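Spent the arvo servicing the arm on our laundry cell, so you're all getting a thread about it. Sorry in advance to anyone who followed me for the bread.

Background for newcomers: we call the cell Pira. One arm, one washer, one basket, and me on the floor with a hex key. Every 2,000 cycles it gets a proper going over and it hit that this morning.

First job is always the fingers. Power off, wipe them down with a barely damp cloth, then check the tips for lint. Lint is the enemy! It builds up so slowly you don't notice until socks start sliding out.

Then the screws on the gripper housing. Brenda Maldonado taught me to put a dot of paint pen across each one so you can see if it's crept. 2 had crept. Not far, but I've seen what happens when you ignore that.

Cable chain next. I flex it along its whole length by hand and listen for clicks. One link felt gritty, so out came the brush and the little vacuum. Didn't need replacing — I've got a spare length from Fotlow on the shelf, sulking.

Where I lost an hour: the wrist cable. The connector was seated fine, but the slack had worked its way round and it was tugging at full reach. Gervasio Cáceres reckons I should've rerouted it in September when he told me to. He's right and he's been insufferable about it all day.

Power back on, home the arm, open and close the gripper 20 times at low speed before it's allowed anywhere near clothes.

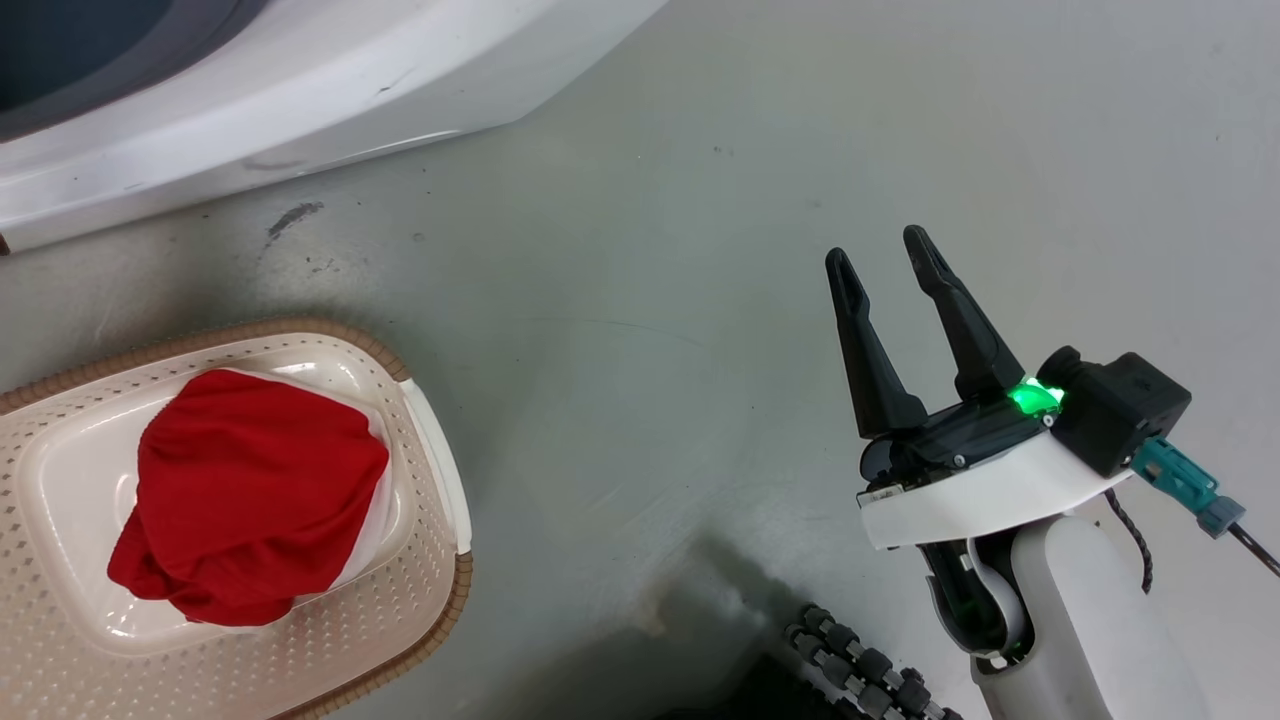 Then the test load. I always use something red for the first go, dead easy to spot against the pale floor if it gets dropped. Speed stays at half for the first 100 picks and I write every miss in the logbook, even the dumb ones.

Someone asked about grease: very little, only on the joints the manual lists, and never near the fingers. Ask me how I ruined a good tea towel.

Next up is re-taping the basket position on the floor. Doing that tomorrow, my knees have had it.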